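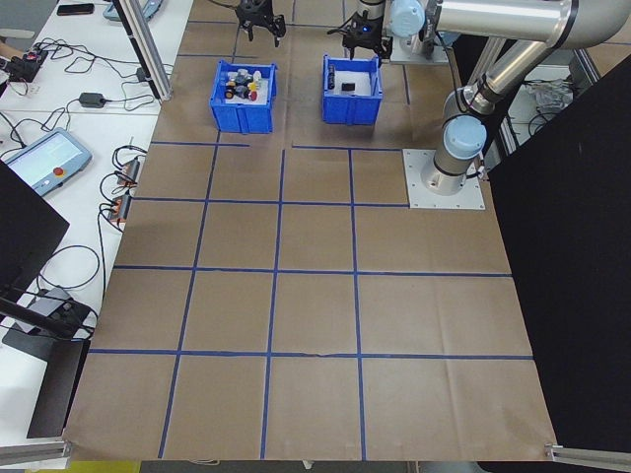

Housekeeping round for the sorting area, Condlow building, April. Sanne Stevens walked it with me and held the clipboard, and the handwriting in the margins is therefore legible for once. The marks are the usual ones: OK, WATCH (look again next month), FIX (somebody's name goes next to it). Last month's sheet said "paper to be replaced if damaged" and left us all to decide what damaged means. The paper has faint creases all over, which I can live with, and up near the front there is a short tear or ripple along one of the blue tape lines, which I have now stared at long enough to have opinions about. I put it down as WATCH. Sanne would have put FIX. Her objection is noted in line 1.2 in her own words, minus one.

## 1. Paper and tape

- [x] **1.1 Paper covers the whole sorting area.** OK. It hangs slightly over at the front. Trim it at the next change and please use the paper knife. The good scissors belong to the front desk and they know where we sit.
- [ ] **1.2 Paper free of tears.** WATCH. See above. Sanne: "It will catch on a sleeve and then it will be a whole thing."
- [x] **1.3 Tape lines readable as a grid.** OK. The squares are square enough. Whoever laid the tape has a steady hand or a ruler, and I've never seen a ruler in that room.
- [ ] **1.4 Spare roll of blue tape in the drawer.** FIX, Willy De Smet. There is a cardboard core in the drawer. A core doesn't count as a roll, Willy.
- [x] **1.5 No tape over tape over tape.** OK, by our standards. Where strips cross, press them down with a thumb.
- [x] **1.6 No drinks on the paper.** OK. One ring from a mug was found on the windowsill, outside the scope of this form.

## 2. Bins and liners

- [x] **2.1 Only the blue bins in use on the grid.** OK. The gray tub that kept turning up has gone back to Vandenberghe, with a polite note.
- [x] **2.2 Bins free of cracks and sharp rims.** OK. Run a finger along the rim before you load one. If you'd sooner run somebody else's finger along it, ask first.
- [x] **2.3 White liner in each bin in use.** OK. Liners go in flat. Folding one double to make a softer bed is kind, but the small caps get under the fold and then we're one cap short until the liner is changed.
- [ ] **2.4 Liners clean.** WATCH. Laurențiu Mihăilă shakes his out over the trash can, which is how a perfectly good cap came to be fished out of the trash can in March. Shake over a tray.
- [ ] **2.5 Bins labeled with the batch.** FIX, me. I promised labels at the last round and then made very nice labels for the coat hooks.
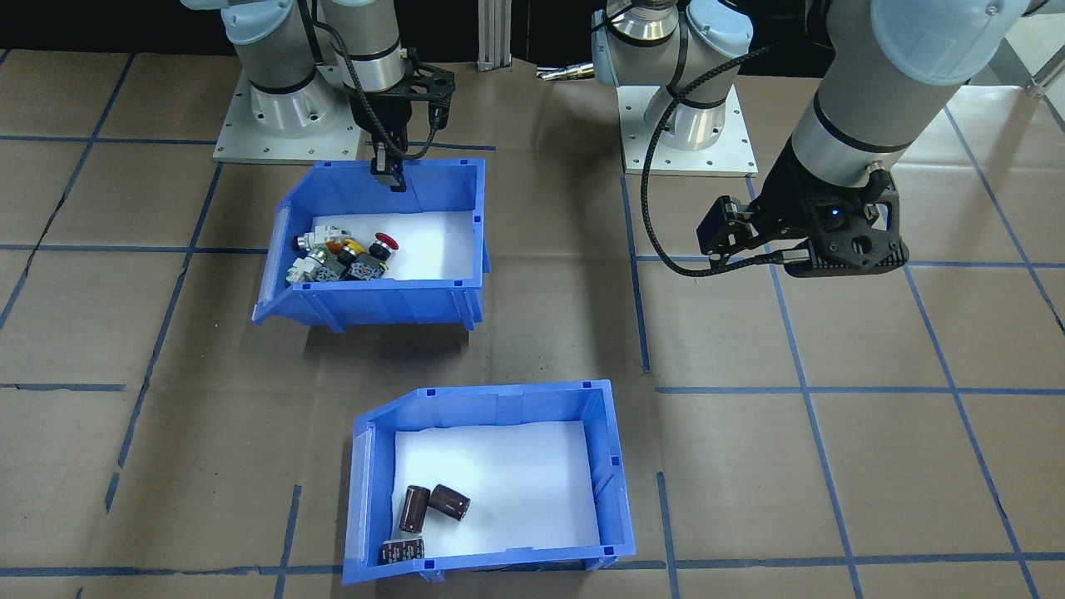 Sanne also wants it written down that a label on masking tape, in pencil, fading, is a rumor. I agree and have said so to the person responsible, in the mirror.

## 3. The button parts themselves

Trillel sends these mixed, and we sort them. The current order is for 400 pieces, so this section matters more than it did when it was a shoebox on somebody's lap.

- [x] **3.1 Red mushroom-head button kept where it can be found.** OK. It's the part everybody picks up first, and it comes back to the bin in the end. Tineke Van Loon asks that people stop pressing it during meetings.
- [x] **3.2 Small round caps not rolling loose on the paper.** OK on the day. Red and yellow ones are easy to spot. The gray ones are a matter of character.
- [ ] **3.3 Contact blocks laid down with terminals visible.** WATCH. Jumbled is allowed while sorting. Jumbled at the end of the shift isn't. The little dark screws in the terminals are to be checked by eye, and no, you don't need to tighten them "while you're there."
- [x] **3.4 Metal collars checked for burrs.** OK. Gloves are in the top drawer. Gloves in your back pocket protect your back pocket.
- [ ] **3.5 Damaged parts set aside and written up.** FIX, Laurențiu. The reject tray held a paper clip, a cough drop and one block with nothing wrong with it that I could find. Either write down what's wrong or set it free.
- [x] **3.6 Nothing in the bins that isn't a part.** OK, after the eraser was removed.

## 4. Around the sorting area

- [ ] **4.1 Shelf behind the sorting area tidy.** FIX, Willy. There is a white tangle back there that I took for cables and Sanne took for packaging. We didn't get close enough to settle it. If it's packaging, recycle it. If it's cables, coil them and put a tag on with a name.
- [ ] **4.2 Long white bench clear enough to use.** FIX, everyone. It's covered in equipment and cables from one end on. I asked for a patch of bare bench big enough for an open binder and was told that one was "sort of" available.
- [x] **4.3 Cables off the walkway.** OK in the walkway itself, which we paced up and down like landlords.
- [x] **4.4 Base plates and bolts looked at.** OK, nothing odd to the eye. Anything more than looking belongs to Cor Peeters and his own form, which is longer than this one and has a cover page.
- [x] **4.5 Exit free.** OK. The stack of Wustska cartons has moved from in front of the door to beside the door. I accept this as progress.
- [ ] **4.6 First aid box complete.** WATCH. Plenty of eye wash, no small bandages, one enormous sling.

## 5. End of shift

- [x] **5.1 Parts back in a bin.** OK.
- [ ] **5.2 Empty bins put away.** WATCH. Put away means on the rack in row 33. It has never meant "pushed to a corner of the grid and wished good night."
- [x] **5.3 Bins tipped out over the lined tray only.** OK. Slowly, please. Caps bounce.
- [ ] **5.4 Sheet signed.** FIX. Signed by Tineke, initialed by someone whose initials are a wavy line.
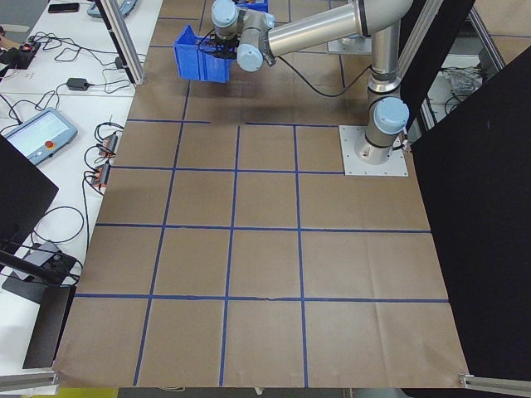 *Section 5: blue bin, tilted, above the taped paper.*

## Comments

Time taken: 30 minutes, plus the discussion about the tear, which ran on into coffee. Sanne's suggestion is to change the paper on a fixed date whether it looks bad or not. Mine is to buy the tape first, as new paper without tape is just a large parcel.

Cor read the draft and asked for 4.4 to say "visual check only." It now more or less does. He also asked why the sling is listed under WATCH. I have no answer for him.

Carried over to the next round: 1.2, 2.4, 3.3, 4.6, 5.2. Names against FIX items are Willy (1.4, 4.1), Laurențiu (3.5), all of us (4.2), Tineke to find the wavy line (5.4), and me (2.5). The labels are in the printer queue behind somebody's boarding pass.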